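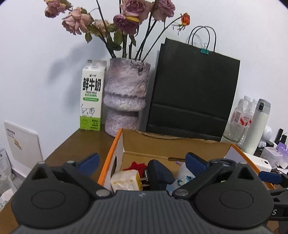 How to get your car ready for a private sale

Selling a car yourself takes a bit more effort than handing it to a dealer, but I do think it's worth a weekend of your time (and a few cups of tea!). When I sold my old Rondora estate in Brimthorpe, I ended up with 700 pounds more than the garage had offered me.

Start with the paperwork. Dig out the service book, the MOT certificates and any receipts you've kept, and put them in date order in a folder. Buyers love a folder, they really do.

Next, give the inside a proper going over. Empty the door pockets and the boot, lift out the mats and vacuum under the seats, where you'll probably find 15 pens and a parking ticket from last April. Wash the outside on a dull day so the shampoo doesn't dry in streaks.

Then check the tyres, top up the washer fluid and replace any blown bulbs. Small jobs, I know, but a buyer who spots a dead bulb starts wondering what else has been left.

Take your photos in soft light, from all four corners, and do include the scratches. Look at what similar cars with similar mileage are going for, and settle on your lowest price before the phone rings. Mine was 2,000, and I wrote it on a bit of card and kept it in my pocket during every viewing.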